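Le tiroir aux chargeurs

Chez Fondatia, à Iton, le rangement des petits accessoires électriques a longtemps tenu dans un seul tiroir. En septembre, l'équipe l'a vidé et a tout réparti dans des bacs en plastique, les uns blancs, les autres transparents. Le tri a pris 3 heures.

La règle retenue est simple : un bac par usage, et les adaptateurs à part des câbles. Ceux dont le boîtier est de couleur vive restent les plus faciles à retrouver.
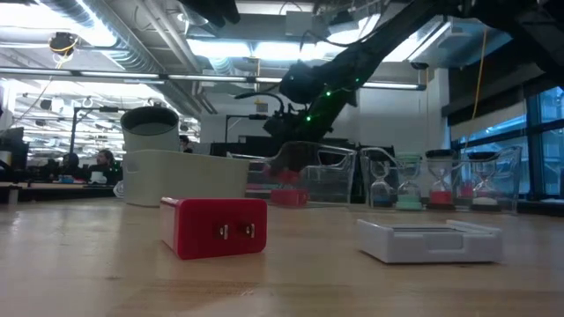
Le bac transparent a un avantage, on voit ce qu'il contient sans l'ouvrir. Le blanc fait plus net sur une étagère, mais il demande une étiquette — et quelqu'un pour la tenir à jour. Les fiches à lames plates se rangent couchées, jamais en vrac avec les vis.

Restent les orphelins, ces blocs dont l'appareil a disparu. Fondatia en a mis 13 de côté et les garde jusqu'au prochain tri.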